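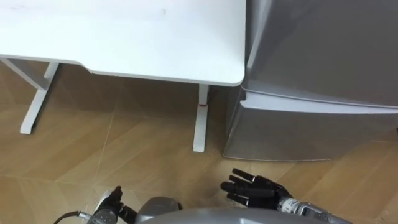 How do I book a room at Lenddale House?

Use the booking form on our website or ring the office. We need your name, the dates, the number of people and a contact number. You will get a written confirmation by email, normally within one working day. Please don't travel until you have it.

How much does a room cost?

A single study room is £4 an hour or £10 for a half day. A monthly pass costs £100 and covers one person in any single room that is free. Prices include heating, lighting and internet. The large room on the first floor is priced separately, so ask the office for a quote.

Who can use the rooms?

Anyone aged 16 or over. You don't have to live in Lenddale or be enrolled on a course. Most of our users are distance learners, people revising for professional exams and people who work from home some of the time. Under-16s can come in with an adult who stays in the room with them.

When are you open?

From 8 in the morning until 9 at night, except on public holidays. We also close for the first two weeks of July, when the floors and paintwork are done. Monthly passes that run into the July closure are extended by two weeks. You don't need to ask for this.

Can I have the same room every time?

We try, but we can't promise it. If you have a good reason for needing a particular room, such as access or sensitivity to noise, tell us when you book and we will put a note on your record.

Is there step-free access?

The ground floor is step-free from the Cele Street entrance. The main entrance has four steps and a handrail. There is no lift to the first floor. The accessible toilet is on the ground floor, past the office.

Can I eat and drink in the rooms?

Cold food and drinks with a lid are fine. Hot meals should be eaten in the kitchen, where there is a kettle and a microwave. Please take your rubbish with you or use the bins by the back door.

Can I leave my things overnight?

Not in the study rooms, which may be booked by someone else first thing. Lockers in the corridor can be rented by the month from the office. Anything left in a room is kept for two weeks and then given away or thrown out. Food is thrown out the same day.

How do I get on the internet?

The network name is Sonditz and the password is on your confirmation. It changes every month. If you have a pass, the new password is emailed to you the day before. Video calls are allowed in single rooms if you keep your voice down and wear headphones.

Can I print?

There is one printer, outside the office. Black and white only. Pay at the desk when you collect your pages. For anything over 100 sheets, please use the copy shop on Lameo Road instead.

What if I need to cancel?

Tell us before 6 in the evening on the day before your booking and you will get a full refund. After that we keep the fee. Monthly passes can't be refunded once they have started, but they can be frozen once for up to ten days. Write to Zodwa Ngubane in the office to arrange this.

Someone else is in my room. What should I do?

Come to the office and show us your confirmation. Don't try to sort it out yourself. If we have double-booked, we will find you another room or refund you.

Do you run courses or offer tutoring?

We don't run any ourselves. Two tutors hire rooms here regularly: Elie Matar teaches maths up to A level, and Renata Sobczak teaches German and Polish. Contact them directly through the cards on the noticeboard. We don't take a fee and we don't handle their bookings.

Where can I park?

There are six spaces behind the building, which can't be reserved. The public car park on Cele Street is a five-minute walk. Bicycles can be locked to the rail by the back door but must not be brought inside.

How do I make a complaint?

Write to the manager, Vratislav Skála, at the office address or by email. Please include the date and the room. He will reply within ten working days.

Prices and opening hours last checked November 2019.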